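Come keep a clothes diary with me this summer

4 min read

Hi! I'm Nanna Kárason, and I'm looking for people in and near Jurcombe who own clothes and are willing to write about them for a while. If you get dressed most mornings, you already have what you need.

I'm putting together a book and a small fall exhibit on what people in one ordinary town really wear. I don't mean the wedding outfits or the stuff that ends up in museum cases (lovely as those are). I mean the sweatshirt you put on to take the trash out, the pants that only come out for painting, the shirt from a fun run you may or may not have finished. My grandmother kept a notebook like this for a couple of years in the seventies, mostly complaints about stockings, and it's my favorite thing I own. I'd love a whole shelf of them.

I have 37 spots. I had a few more people than that say yes at the library table in spring, but some have moved or gotten busy, so please don't assume it's full. Write to me anyway!

What you'd be doing

The diary runs for the whole month of August. Each day you write a few lines about what you wore, where it came from, and anything it makes you think of. Some days that will be one sentence, and one sentence is fine. I've tested this on myself and on my very patient sister, and most days it took less time than making coffee.

Once during the month you also go through one drawer. Just one, and you get to pick it. Take everything out, put it on a table or a bed, and tell me about the things you forgot were in there. My own pick was the T-shirt drawer, and I was at it until dinner because I kept trying things on.

At the end we sit down for a chat, roughly 20 minutes, either in my room upstairs in the Eskola building or over the phone. I'll record it if you're comfortable with that, and take notes if you aren't. 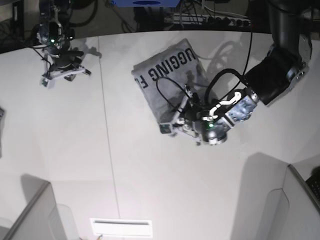
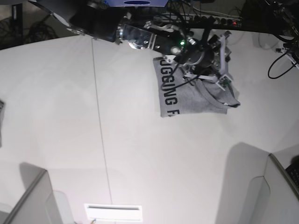 Gray with black capitals, folded, on a white tabletop.

Who I'm hoping to hear from

Anybody over eighteen. You don't need to be stylish, and you don't need to be able to spell. I'm short on people who wear a uniform to work, and very short on men (come on, guys, I know you have shirts). I'd also love a few people who have lived here less than a year. So far the oldest person signed up is 61 and I would really like somebody older than that to come and beat her.

If English isn't the language you'd write a diary in, use the one you would. I have help with Finnish and Spanish already and I'll find help for others.

What you get

A notebook and a decent pen, which are yours until you hand the notebook over for scanning, and then the notebook comes home to you again. A copy of the book when it's printed. Lunch at Tastico on the day of your chat, or a voucher if we talk by phone (get the soup). And $50 at the end, by check or cash. I wish it were more. The project has a small arts grant and I've stretched it about as far as it goes.

Your name won't be in the book unless you want it there. You can cross out anything before I scan it, and you can quit halfway through without telling me why. You'd keep the pen.

Also, one paid job

I need a part-time helper from August through the end of the fall to scan notebooks, type them up, and carry boxes from the Eskola building down to the exhibit room on Ilen Street. There's no elevator and the stairs are steep. It's six hours a week at $21 an hour, and you can choose your own hours as long as a few of them are when I'm around. Good handwriting-reading skills matter more to me than experience. If you can read a doctor's note you're probably my person.

How to sign up

Send me a note through the form on the project page, or drop one in the box with my name on it by the front door at Eskola. Tell me your name, the best way to reach you, and one thing you own that you've never worn. For the helper job, add a few lines about yourself and which hours you could do. No résumé needed.

I answer everything myself, so give me a few days. If you've heard nothing after a week, please nudge me!

Nanna
June 1, 2026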